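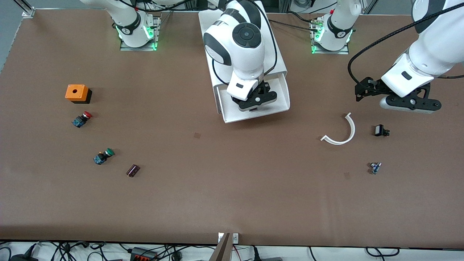

Zoveck is looking for people to help write and test house rules for shared robot benches. Paid, part time, two openings plus a bigger pool of one-evening readers (see further down). The rules cover benches where two arms work over one table and a person reaches in between runs to set out parts. Small stuff mostly, push buttons, a capacitor, a potentiometer with its legs sticking out, an orange box with a round hole in the top. Parts like that get set down by hand, over and over, all day, and that reaching in is the part our current rules are worst at.

The current rules are a mess. Three versions, one of them on a wall. We want one version, short, that a new person can read standing up.

What we have so far

Draft 2 is done. Sumathi Rajan wrote most of it, Ákos Kelemen did the sections on stopping and restarting. It went through 1,057 comments from the people who work the benches, and a lot of those comments disagree with each other. Somebody has to sit with them. That's a good chunk of the job.

Questions still open, so you know what you'd be walking into:

Green base lights. People read green as "ok to reach in". The draft says base lights are never permission, go by the hold state on the operator screen plus a spoken call. Some operators hate the spoken call. Needs a decision and decent wording.

Loose controls on the table. A red mushroom-head button lying on the bench as a part to be handled looks an awful lot like a stop button. Same shape, same color, not wired to anything that stops an arm. Draft says no red mushroom heads as work pieces unless the real stop is labeled and everyone on shift has pressed it that day. Sumathi wants them banned from the bench altogether. Ákos doesn't. You'd be hearing both sides, probably at lunch.

Cables. Who checks them, how often, what counts as a fail. Right now the draft says "keep cables tidy" and that's not a rule. Power strips and adapters need their own line. So does the cable running down the arm, which needs slack but not enough to catch on anything.

Where parts go. How close to a gripper can a hand be when you set a part down? We have a distance in the draft that was picked in a meeting. Want it tested with real people at a real bench, arms in hold.

Shared reach. Both arms can get to the middle of the table. The draft has a rule for one arm parked and one moving, and nothing at all for both moving slow.

The two paid roles

1. Rules editor. You take the draft and the comments and make pages people can use. Plain words. You do not need an engineering degree. You do need to have written instructions that someone followed with their hands, could be shop procedures, lab protocols, kitchen checklists, whatever. Send us one. You should be able to tell an engineer that a sentence doesn't mean anything and stay friendly. Reports to Sumathi.

2. Bench tester. You run the draft at the bench, step by step as written, and note every place it's wrong, slow or gets skipped. Some time working next to industrial or collaborative arms is needed for this one, or solid machine shop experience and a willingness to learn. Knowing your way around a risk assessment helps a lot. You'll be on your feet. You'll also be reaching in, after the full bench induction and never alone. Reports to Ákos.

Both are 30 hours a week, fixed term, first day when we agree it, last day end of September. Pay is hourly, rate comes with the first call, before any interview. If it doesn't work for you no hard feelings and you haven't wasted an afternoon.

On site at the Dirkell building for the tester. Editor can be remote part of the week but has to come see the benches, can't write this from a desk. Ground floor, step-free, benches are a fixed height at the moment, tell us if that's a problem and we'll sort out a setup before you start.

The reader pool

Separate from the jobs. We need people who have never worked with a robot to read the rules cold and then walk thru a bench visit with the arms powered off. One evening, paid flat, snacks. Svenja Thiele runs these and she's picky about not coaching readers, so don't study up beforehand please. 18 and over. You can stop any time and still get paid. We note where you hesitate and what you ask, we don't record faces or voices.

Not for the pool: current or former Zoveck staff, anyone from Joltach (they're trialing the same draft on their own benches and have read it already).

What we won't ask for

No cover letter. No puzzle test. No unpaid trial day. No references until we've made an offer.

How to apply

Editor and tester: send a resume, any format, and one page of something you wrote (editor) or a few lines on a machine rule you've seen people ignore and why you think they did (tester). Put the role in the subject line. Goes to Piret Sakalauskas in the Zoveck hiring office, use the apply button on this page. Piret reads everything and answers everybody, might take a few days.

Reader pool: same button, pick "reader", give us evenings that work. Nothing else needed.

Closing date for all three is Sun 20 December, midnight. We will look at late ones for the reader pool only.

Interviews for the paid roles are one call and one visit. The visit includes a walk around a bench with Ákos, who will ask what you'd change. Closed shoes, tie long hair back, leave lanyards and loose bracelets in the locker. Travel is paid, keep the reciepts.

Questions about the draft itself go to Sumathi thru the contact form. Please don't ask her for the full text, it's not going out until the editor has been at it.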